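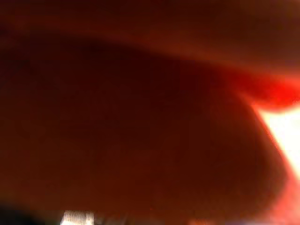
How to Test a Robot Arm on a Real Chore

By Azlan Osman

Can a machine do the chore yet? Most people who ask me want a yes or no. The answer depends on the chore, the room, and how much help you are willing to give the machine before you count the job as failed.

This page sets out the test we use at Grewal, a small repair and packing shop in Erham. We have a Zuveck arm with a two-finger gripper and a camera at the wrist. The same steps work at home if you can get hold of an arm for an afternoon. You don't need to write code, but you do need to know how to start and stop the arm safely and play back what its cameras recorded.

What you need

A robot arm that is already set up and can pick up a simple object
A clear view of the stop button from where you will stand
The items used in the chore, including a few worn or odd ones
A timer
A notebook or a plain spreadsheet
A second person for the first session

Keep children and pets out of the room. Read the maker's safety instructions before you change the speed or the load on the arm.

Step 1. Pick one chore and write down where it ends

"Do the laundry" is too big. So is "tidy the bench." Choose a piece of the job with a start and a finish that two people would agree on. Good ones are:

Put the clean spoons in the spoon section of the drawer tray
Fold one hand towel in half twice and place it on the stack
Move the finished parts from the tray to the shipping box
Wipe the counter between the sink and the stove

Write the finish as a full sentence. For the spoons, ours says: "All spoons are in the spoon section, bowls facing the same end, and the drawer can be closed." The last part matters. In our early tests the arm put every spoon in the right section and one of them stood up on its handle, so the drawer jammed.

Step 2. Do the chore by hand first

Time yourself doing it at a normal pace. Do it five times and write down each time. While you work, say out loud what your hands are doing. You will notice small moves you had forgotten, such as shaking a towel to find its corner or turning a spoon over between two fingers. Those small moves are usually where a gripper gets stuck.

Mark each move on your list as one of these:

Grab
Carry
Turn
Press or wipe
Let go
Look again

A chore made mostly of grab, carry, and let go has a fair chance. Lots of turning in the hand is hard for two fingers. Pressing and wiping depend on whether the arm can feel how hard it is pushing, and many low-cost arms can't do that well.

Step 3. Set up the space the way it normally is

It is tempting to clear everything away and put down a plain mat. Do that for your first trial if you want to check that the arm works at all, but don't record the result. For the real test, leave the dish rack where it lives. Leave the roll of tape on the bench. If the blinds are usually open, open them.

Put a small piece of masking tape where the base of the arm sits so you can put it back in the same place the next day.

Step 4. Check what the cameras can see

Move the arm by hand or with the controller through the whole chore, slowly, and record the camera views. We use Cillex to play ours back because it was already on the shop computer. Any player that lets you step through a recording will do.

Look for the points where the wrist view stops being useful. The view at the top of this page is one of those: a dark reddish-brown shape across the middle, blurred past recognition, with white and red light at the right-hand side. A person couldn't steer a gripper by it, so don't expect much of the software at that point unless it has another view or remembers where things were.

For each point like that, write down three things:

Which move the arm was making
How long the view stayed blocked
Whether a second camera could see the item

If the view is blocked only while the arm is carrying something, you may be fine. If it is blocked during the grab or the release, add a fixed camera off to the side and record the whole motion again. We clamp ours to a shelf upright, a little higher than the arm's elbow. Check that the clamp is tight, as a camera that sags overnight will spoil the next day's runs.

Step 5. Run the trials

Do 25 runs. Fewer than that and one lucky stretch can fool you. Put the items back by hand before each run and change their positions a little, the way they would change in normal use. Don't line them up.

Agree on the rules for help before you start. Ours are:

No touching the items once the run begins
No moving the arm unless it is about to hit something
One restart is allowed if the software freezes
A dropped item counts as a failure if the arm does not pick it up again by itself

Write down the result of each run right away, with a few words on what went wrong. "Missed handle" is enough. "Bad" is not.

Stop the session if the arm makes a move you did not expect at full speed. Find out why before you go on.

Step 6. Count the help as well as the successes

This is where most home tests go wrong. Someone reports that the robot did the job, and leaves out that they stood next to it the entire time, put the towel flat, and nudged the basket over twice.

Make a column for your own time. Include setup, resets, picking things up off the floor, and waiting with your hand near the stop button. Add it up at the end and compare it with the times from Step 2.

When we tested the parts tray in September, the arm moved the parts correctly on most runs. Each run took around 3 minutes. I can empty that tray by hand in 27 seconds. The arm was still worth keeping on that job, as it could run while we were on the phone or at the other bench. If someone had needed to stand beside it, we would have dropped it.

Step 7. Try the awkward items

Once the basic runs are done, bring out the things that don't match. Use the spoon with the bent handle, the towel with the loose hem, the part that came out of the mold with a bit of extra plastic. Do a few runs with each and keep those results on a separate page.

Also try these:

The same chore under evening light
The items closer together than usual
One item missing
One item that doesn't belong there

The last one tells you a lot. Our arm put a pencil in with the spoons and carried on. For spoons that is no great harm. On a packing line it means a customer gets the wrong thing in the box, so we kept a person on the final check.

Step 8. Decide what to hand over

Go back to your list of moves and split the chore where the arm starts to struggle. You don't have to give it the whole job. At our shop the arm moves parts to the box and a person does the folding, the sealing, and the label.

As things stand with our setup, this is how I would sort common chores:

Moving rigid items of about the same shape from one place to another: worth trying now
Sorting a few clearly different items: worth trying, with a check at the end
Wiping a flat, open surface: possible, but look at the corners afterward
Folding towels: slow, and it needs a lot of resets
Folding shirts, making beds, clearing a full sink: keep doing these yourself

Your arm and software may do better or worse than ours on any of these. Run the trials before you buy extra fingers, stands, or cameras for a job.

Common problems

The arm stops just above the item. Check the height of the table against the height it had during setup. A cutting board or a thick mat is enough to throw it off.

The gripper closes on nothing. Play back the wrist view and the side view together. If neither one shows the item just before the fingers close, move the side camera.

The item slips while being carried. Clean the finger pads with a damp cloth and let them dry. If it still slips, lower the carry speed before you raise the grip force.

Results drop from one day to the next. Check the tape mark under the base, then the camera clamp, then the lighting, in that order. Repeat five runs after each change and note them on the same sheet as the others.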